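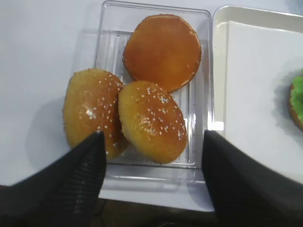

Text and photos: Narayanan Arumugam
Filed under: Bread and rolls / Packing / Willwood Bakery

Three burger buns in a clear rectangular tray, on a white tabletop. One is glazed and nearly plain, two are topped with white sesame. The plain one lies flat at the top of the tray. The sesame pair is tilted on edge, and the left bun sits partly over the side.

This page covers the bun line at Willwood as it stood in April. The notes are meant for the packing bench and for anyone ordering mixed trays through the shop.

Dough
Both types come from one enriched dough, scaled at 100 g per piece. Asuka Kubo mixes it the evening before and holds it cold overnight. Pieces are rounded, rested, flattened by hand and given a final proof under cover. If the skin dries during proofing, the glaze goes on in streaks.

Glaze and crust
Two coats of egg wash, the second just before loading. The plain bun in the tray has a deep amber-orange top with a slightly darker brown rim. The sesame buns are lighter, golden for the most part, and the left one goes reddish brown near the crown. Color is judged by eye against the card next to the deck oven.

Seed
White sesame, unhulled seed no longer used. Applied by hand after the second coat. On the left bun the seeds are concentrated toward the middle and top of the crust. A few pale specks on the lower edge of the glazed bun are within tolerance for a plain top. Plain buns with more than that are sold as seeded.

Tray
Clear plastic, with ridges molded into the base. The ridges leave a small air gap under the crumb. Cool the buns fully on wire before packing. Trays are stored upside down on the shelf above the bench and wiped before use.

Arrangement
Seeded buns go in last. Tilting them shortens the space they take up, at the cost of some overlap with the flat bun. Balakrishnan Menon prefers all three flat in the longer tray, order code 493. The shorter tray remains the default for counter sales.

Ordering
Mixed trays can be collected from the side counter on Saturday from 8 a.m. Ask for item 107 and state plain, seeded or mixed. Trays may be returned clean at the same counter.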